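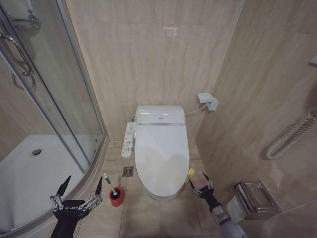

Bathroom with an electronic bidet seat, lid closed.

Tristix phrase pairs, French to English

Tristix is a small set of spoken phrases with written translations, made for testing speech translation on everyday talk. It holds 100 recordings, each between 2 and 5 seconds long, read by 33 speakers in Zerkesville.

Ginette Charpentier wrote the French side. Bernadette Rafferty did the English and checked every pair by ear. Where the two disagreed, both versions are kept in the notes column.

Files

- pairs.csv: clip name, French, English, notes
- audio/: one WAV file per clip
- old/: the October version, kept for the Barnberg tests

Known problems

Idioms are thin. Clips recorded in the Mac Suibhne office have some fan noise. Numbers are written as words in French and as figures in English, so normalise them before scoring.

Please report wrong translations with the clip name.

5 comments · 33 shares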